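Notes on the Karras extended cut - thread, no spoilers past the first act

1/14
The extended cut of Karras played the Alten on Friday night. I had a ticket for the late show. People have been asking what's different, so I'm putting it all in one place.

2/14
Running time is 168 minutes. The version on Trulov is shorter and has been since it went up in February. Trulov hasn't said if it will carry the long one.

3/14
The Alten gave it screen 2, which holds 100. Both shows sold out by lunch the day tickets opened. If you missed out, the box office keeps a returns list but you have to go in person.

4/14
The line for the late show was already past the bakery when I got there. Lots of gray coats and red scarves, like in the ferry scene. One couple had made the harbor sign out of cardboard and were letting people borrow it.

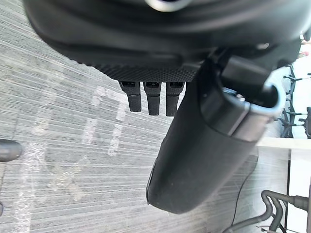
Black gripper, gray carpet.

5/14
First change is right at the start. The ferry crossing now runs before the titles with no music at all. In the old cut the song came in over the engine noise. I liked the song there, but the quiet works better with what comes after.

6/14
The sister gets a proper introduction. In the release version she walks into the kitchen and you have to work out who she is. Now there's a scene at the bus station, and the argument later makes more sense.

7/14
The Grarstead section is a lot longer. You see the town in daylight for once. Anyone who has visited will spot the clock, the fish market and the steps down to the water. The crowd cheered for the fish market.

8/14
I won't go into the second half, except to say the hospital scene everyone complained about has been recut and moved. It isn't gone. If you hated it before you may still hate it, just later.
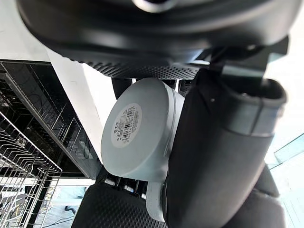

9/14
Color is different too. The night scenes used to be so blue you lost faces in them. They're warmer now and you can read expressions in the car. Could be the projector at the Alten, so I'd like to hear from people who see it somewhere else.

10/14
Sound was loud. Third row was a mistake. Sit at the back if you can, the dialogue was clearer there according to the people I rode home with.

11/14
Things that are NOT in it: the wedding, the dog, the phone call from the first trailer. I know a list went around saying all of them were back. That list was wrong.

12/14
The ending is the same shot but it holds longer. A few people started clapping too early and then stopped. Stay for the credits, there's a new bit of audio from the ferry.

13/14
Is it better? I think the first hour is. After that it drags in places, mostly in Grarstead, and I say that as somebody who wanted more Grarstead. I'd still pick it over the release version for a second watch.

14/14
The Alten says more dates depend on how long they can keep the print - check their board, not the fan accounts. Replies are open but please mark spoilers.

Edit: yes, there is an intermission. It comes right after the bus station.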